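Progress report to the Bouchard Fund for Small Travel Writing
Project: By Mail Boat, a traveler's guide to the Ferko Islands
Submitted by Maribeth Villanueva
29 Nov 2021

Hello again, and thank you for being patient with me. I know the report was meant to reach you before I went back out to the islands, but the mail boat schedule changed and I had the choice between a tidy report and a seat on the last run of the season. I took the seat!

You'll remember the plan. The guide is for people who want to see the Ferkos the slow way, riding the Grinda from Climeck out through the chain with the mail and the propane and whoever's aunt is coming home from the dentist. There are bigger boats, and they're fine, but they skip the outer landings and they don't stop when there are porpoises. The Grinda stops. The skipper claims it's to check the engine, and he checks it over the side with his hands in his pockets.

Where the field work stands

I've now spent 15 nights on the islands or aboard, split over three trips. The spring trip was mostly wasted by fog (lovely to sit in, terrible to write directions in). I did the whole north trail on the main island and couldn't have told you whether the ocean was on my left or my right. I could hear it on both sides. So that trail got walked again in the summer, and I'm glad it did, because the junction I'd marked as "obvious" in my notebook is a gap in some bayberry that you would walk straight past.

The summer trip was the good one. I had dry paths and long evenings, and the storm petrels were in. If you've never been in a petrel colony after dark, I don't know how to get it across to you in a report to a grant fund, but I'll try. You sit down on the turf, you switch your light off, and for a while it's just surf. Then something starts purring under you. It's in the ground, right below your boots, and then there's a sort of hiccup on the end of the purr, and another one answers from over by the wall. After that they start coming in from the sea, and you feel the air move next to your ear and that's all you get. I sat there until I couldn't feel my legs. I've written four different versions of that night for chapter six and I still don't have it.

The fall trip was for the harbors. I'd been putting them off since harbors need facts, and facts need people who answer the phone. It was much easier to just walk up the dock and ask. I now have landing notes for every stop the boat makes, including which ones you can't use at low tide and which ones have a ladder that I personally would not send my mother down. 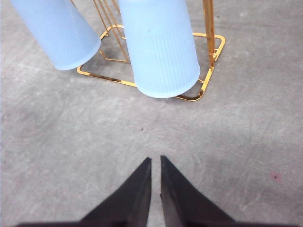
Light blue cups with a gold-colored wire rack.

What I got wrong

I said in my proposal that a visitor could do the outer loop as a day trip. They can't, or they can on paper, but it depends on the afternoon boat waiting, and the afternoon boat waits for freight and for nobody's vacation. I got caught by this myself. I came down the hill with plenty of time, as I thought, and watched the Grinda go around the point. A very kind woman with a kitchen full of beach plum jam put me up for the night and wouldn't take money for it, so I washed every jar in the house. The outer loop is now written up as an overnight, with a paragraph at the top that says so in plain words.

I also got the swimming wrong. I had a whole cheerful page about the cove below the old cable station. The water is clear as anything and there's a sandy bottom, and in the spring I'd have told you it was the best swimming in the islands. In summer, on a falling tide, there's a current through there that took my hat to the other side of the channel faster than I could have walked it. The page is gone and there's a warning in its place. The hat is gone too.

And the map. Oh, the map. I'd hoped to draw it myself, and I did, and I showed it to the skipper, and he looked at it for a long time and then asked me which way up it went. I've asked a proper mapmaker for a price. I'll come back to that under money.

Writing

Nine chapters are drafted out of the twelve I promised. Of those, I'd call the first five finished, meaning I've read them out loud to myself and not winced. The ones in the middle are rougher. Chapter seven (the lighthouse walk) is mostly right but it reads like somebody giving directions to a plumber, and I want to get some weather into it. 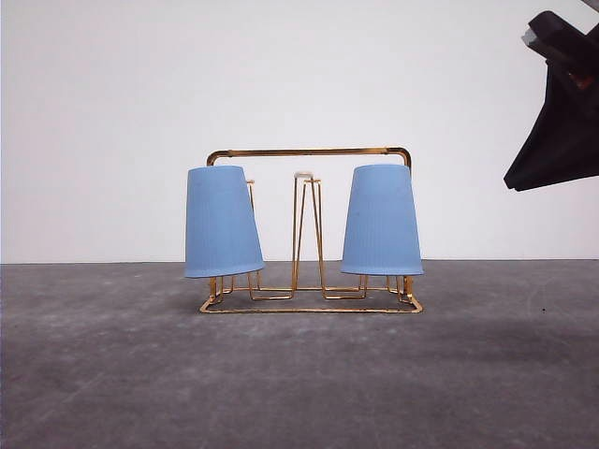
The three still to write are food, winter, and the one I keep calling "manners," which is the chapter people on the islands care about most. Almost everybody I talked to brought it up without being asked. Close the gates. Don't fly things over the sheep. Say hello on the road, because there is only the one road and it's strange if you don't. Buy something at the store if you're going to use the bathroom at the store. I had planned it as a page at the back and it's going to be a full chapter near the front, with the gates first.

I've also been changing how I handle the wildlife parts. My first drafts gave exact spots for everything - this wall, that burrow, second ledge from the left. I was so pleased with myself for finding it all! But the petrels nest right under the turf and a person's boot will go clean through, and once I'd thought about a busload of boots I couldn't leave it in. The new version tells people how to book a night walk with someone local and stays vague about the rest. Seals, same thing. You'll see plenty of seals from the boat anyway, they lie around on the ledges by the first landing like wet luggage.

One thing I'd like your opinion on is the length of the boat passages. My early readers either love them or skip them. I like them long. When you're on the Grinda for most of a day, the trip is mainly thermos coffee and diesel and the islands getting bigger very slowly, and I think somebody deciding whether to go should know that before they buy a ticket. But I'm aware that I'm the kind of person who'd happily read a chapter about a bollard. If you think I should cut, say so and I'll cut.

Money

You gave me $3000, and I've spent $2517 of it. Most of that went on boat fares and beds, in that order, with a painful little chunk for replacing my boots after the bog behind the cable station got one of them. I've left the boots in the accounts because you said to put everything in. If you'd prefer they come out, I won't argue.

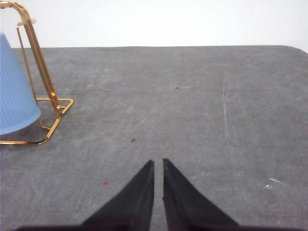
Black gripper fingers above a mottled gray surface.

What's left is meant for the mapmaker. Her price hasn't come yet, and I suspect it'll be more than I have, in which case I'd like to do one good fold-out of the whole chain and skip the small maps of each island. The walks can live without them if the directions are good enough, and that's on me. I'm not asking for more money in this report. I might ask in the next one, so consider this me clearing my throat.

I haven't paid myself anything out of the grant and don't plan to. I did pay for a night walk with a guide, even though I could've gone along free as a writer. She does it for a living and I took up her whole evening with questions about burrows.

People

The skipper has read the chapter about the boat. He corrected the spelling of two rocks and asked me to take out what he said about the harbor board. I took it out. It was very funny and I'm sorry you'll never see it.

The store on the main island has offered to stock the guide by the till, between the batteries and the postcards, and they've asked whether it can be small enough to fit a coat pocket. I think that's the most useful note anybody has given me. I'd been imagining something handsome with wide margins. I went back and tried a few books from my own shelf in my own coat, and the handsome ones don't go in.
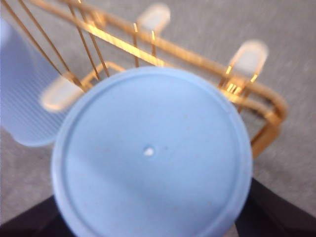 I've also had a long and slightly prickly conversation with a couple who run the guesthouse on the far island. They're worried about more visitors, and I don't think they're wrong. They have a well that gets low by late summer and a septic tank that I now know far too much about. We agreed that I'd send them the pages on their island before anything is printed, and that I'd say clearly how few beds there are and that camping isn't allowed. I'd like to make the same offer to every island in the chain. It'll slow me down a bit.

Next steps

In December I want to write the winter chapter, and for that I need to go out once more, just overnight, if the freight run will take me. I have notes on winter from other people, but they're all either "it's beautiful" or "don't." I'd like to see for myself what's open, whether the road gets cleared, and what the landing at Climeck is like with ice on the steps. I'll pay for that trip myself.

After that it's desk work. I'll finish food and manners, fix the plumber chapter, and have another go at the petrels. I'll send you chapters one through five as soon as I've checked the ferry times against the new schedule, which was taped up inside the ticket window when I left and had already been crossed out in two places.

Call me if anything here worries you. Evenings are best, and let it ring a while, the phone's downstairs.

With thanks,
Maribeth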